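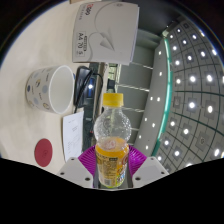

Half-finished drinks and the state of my table — how do you all keep on top of it?

Posted in: Home and Household > Tidying and Clearing Out

marrowfat_mo
Evening all. I've been reading this board for a good long while and I've finally got something to ask, so please be gentle (and put the kettle on, as I do go on a bit).

My trouble is the table. It's a nice pale cream one, bought from Kerisier when we moved in, and I was so proud of it. Now it's where everything lands. Today it's a bottle of orangey-yellow drink with only the lower half left in it, a spotty mug lying on its side, a black plug or charger sort of thing with its cable in a loop, and a sheet of paper covered in small print that I keep meaning to read. None of it is rubbish exactly, and that's what gets me! I clear it on a Wednesday and by the weekend it has all crept back.

The bottle bothers me most. Do I finish it, pour it away, or put it back in the fridge to be ignored for another fortnight? And does the yellow cap stay on for recycling or come off? My mother always took them off and I've carried on doing it without ever asking why.

tuppenny_rice
Welcome, Mo! What a lovely first post, and my table is far worse, if that's any comfort.

Cap on, where I am. Our council changed its mind a while back and now wants bottles emptied, squashed a bit and the lid screwed back on, as loose lids are small enough to fall through the sorting machinery. Yours may say something different, so have a look at their website. As for the drink, I'd pour it down the sink and not feel a moment's guilt.

gatepost
I'd argue with the sink. Half a bottle of juice or squash makes perfectly good ice lollies, and I've a set of moulds from Zorkelano that has done years of service. If it's fizzy it goes a little odd in the freezer but the children next door have never complained. Do check the label first for how long it keeps once it's open. The print on those is so tiny that I use the magnifier on my phone.

tuppenny_rice
Gatepost, I admire you, but some of us have freezers so full of peas that there isn't room for a lolly.

marrowfat_mo
I've no idea when it was opened, which probably answers the question. Sink it is, and I'll look up the lid rule tonight.

hobnail_and_twine
Can I speak up for the mug? I love a spotty mug, and those little cartoony faces in among the dots are a delight. But please stand it up or hang it up! I lost a favourite to a table edge last October — one nudge of the elbow while I was reaching for the post and off it rolled. A row of hooks under the shelf cost me 11 pounds and I haven't lost one since.

dunnock
I'm going to disagree with hooks. They chip the handles, and then you've got dusty mugs staring at you. A plain cupboard with a door does very well. Mine's a Zodberg one, second-hand, and I shut it and think no more about it.

hobnail_and_twine
Dusty? Only if you don't use them, dunnock! Mine are in and out all day.

gatepost
Back to the table, if I may. What cured ours was a tray. Everything that lands has to land on the tray, and when it's full, it gets emptied before supper. Paper goes in a folder or the recycling, chargers go in a drawer with the cable wound up and a bit of tape on saying what they belong to. I set the oven timer for 30 minutes and stop when it goes, finished or not.

dunnock
A tray just gives the clutter somewhere comfortable to sit. We tried it for a whole winter and ended up with two trays. I'd say deal with the paper the moment it comes through the door, standing up, coat still on. Receipts you need for a guarantee go in an envelope, and the rest get torn up.

kettle_bee
Dunnock, I've tried the coat-on method and all that happened was I got very warm.

For chargers, I had a shoebox of them and couldn't have told you what half were for. I put a Kamolrat cable tidy on the side of the dresser and each person now has one charger of their own. Anything that hadn't been asked for by the end of the month went to the electricals bin at the tip. It was a wrench, but I haven't missed a single one.

marrowfat_mo
You are a kind lot, thank you! I've stood the mug up (hobnail, I thought of yours rolling and came over all anxious) and I'm going to try the tray, with apologies to dunnock. If I'm back here asking where to buy a second one, you may say you told me so.

dunnock
I shall be very gracious about it. What did the council say about the lid?

marrowfat_mo
On! All those years of taking them off. I'm ringing Mum in the morning.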